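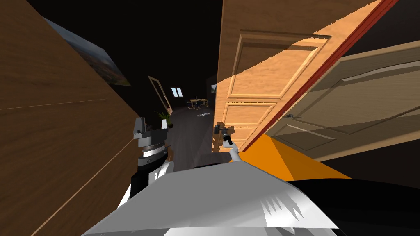 Home | News | Lettings | Contact

Thu 18 July
By the Karkeo press desk

KARKEO TO REOPEN CLUSTBRIDGE HOUSE IN OCTOBER, 197 FLATS, RENTS FROM 900 A MONTH

For immediate release. No embargo.

Karkeo, the housing company, will reopen Clustbridge House this October after a long refit. 197 flats over 4 floors, all for rent, none for sale. Applications open today on the Karkeo website and at the lettings desk on Marinho Street.

Rents start at £900 a month for a one bedroom flat and go up to £1348 for the largest two bedroom flats on the top floor. Heating and hot water included in both. Electricity is not. Council tax is not. Broadband is up to the tenant, the cabling is in and ready to be switched on by whichever supplier they pick.

The building was put up as offices and has stood shut for years. Most people in town will know it as the long brick block behind the bus station with the clock that was always wrong. The clock has been mended. It is staying.

What has been done

New roof. New windows on the street side, repaired ones at the back where the planners asked for the old frames to be kept. Two lifts in place of the one that used to get stuck. Wider corridors on every floor, so that a wheelchair and a pushchair can pass, which meant moving a good many walls and is the main reason for the delay from spring. Karkeo has already written to everyone on the early list about that and repeats its apology here.

Doors were the other big job. Every flat now has a new front door, tested for fire and a lot quieter when it shuts. Sound between flats was the thing people asked about most at the open evenings last year, so there is extra padding in the floors and party walls too. Tenants will still hear a washing machine next door at midnight if they listen for it. They should not hear the telly.

The old post room is now a parcel store with its own entrance from the yard. Open all hours with a tenant's fob. The bike store is next to it. There is no car park beyond the bays for blue badge holders, and there are no plans for one; the council's permit scheme does not cover the building so please do not apply for a flat on the understanding that parking will turn up later.

Nilier, the kitchen firm, has fitted all the kitchens. Oven, hob and fridge come with the flat. Space and plumbing for a washing machine, but not the machine. Worktops are a bit lower in the step-free flats on the ground floor and can be changed on request before moving in, not afterwards.
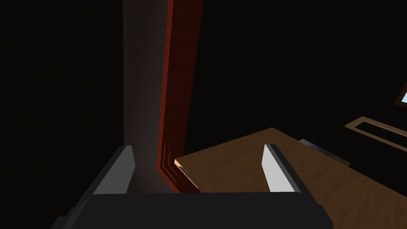 How to apply

One form per household. It is on the website under Lettings, or on paper from the Marinho Street desk. Karkeo will ask for proof of income, proof of address and a reference from a current or past landlord. People who have never rented before can give an employer or college instead.

There is no fee to apply and no fee for viewing. Anyone asked for money before signing a tenancy should not pay it and should ring the lettings desk straight away. There have been fake adverts for the building on a couple of sites already, using old pictures of the entrance.

Tenancies are for one year to start with, then rolling. Deposit is five weeks' rent, held in a goverment-backed scheme in the usual way. Pets are fine, one cat or one small dog, ask first for anything else. Smoking is not allowed indoors, balconies included.

People already on the early list do not need to start again. Their details carry over. They will get an email this week with a link to choose a viewing slot, and should check the junk folder before ringing.

Viewings

Viewings begin in the first week of September, weekdays until early evening and Saturday mornings. Slots are short. Two people per slot please, children don't count towards that. Come to the yard entrance, not the front, as the front steps are still being relaid and will be fenced off until just before opening.

The step-free route is through the yard as well. If a longer slot or a sign language interpreter would help, say so on the booking form and the desk will sort it out.

Shops on the ground floor

Three units face the street. One is taken, by a launderette, opening the same month. Karkeo is still talking to a dentist about the second. The third is open to offers and the company would like to hear from local traders first, bakers and grocers especially. Short leases can be discussed. No betting shops, no vape shops.

Notes for editors

Clustbridge House is owned and run by Karkeo. Rents quoted are per calendar month and hold for the first year of a tenancy. Floor plans are availible from the press desk on request. Press visits can be arranged from the end of August, hard hats supplied, bring your own boots.

Lettings questions go to the Marinho Street desk, please, and not to the press desk, who can't book viewings.

ENDS

We use cookies to remember your settings. Accept | Manage cookies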